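The ferry to Enstead had stopped for the winter, so Theophilus Nartey walked the causeway with his father's ledger inside his coat. It was seven miles from Drustcombe. He had to be across before the water came up.

The ledger had 206 pages. His father had kept it for the Leblanc orchard and had written down every tree, every crate, every man paid. On the last page he had written one figure, 2,141, and nothing next to it.

Mrs. Dinell was in her kitchen when he got there. She gave him soup and turned the pages slowly.

"He owed you 400 dollars," Theophilus said. "I don't know about the other number."

She looked at it for a while - longer than he liked - and shut the book.

"Eat," she said. "The tide's in now anyway. You're here till morning." 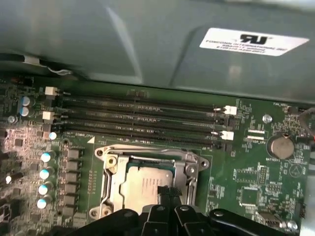
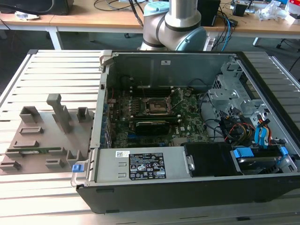
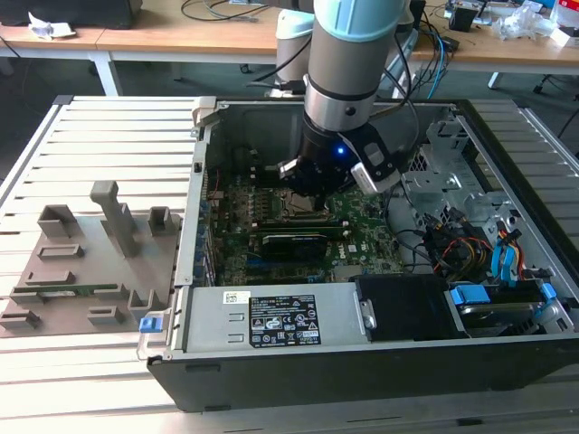
Marguerite wrote that she had read it twice and still wanted to know what the number was, and whether Mrs. Dinell knew. She thought the soup meant yes.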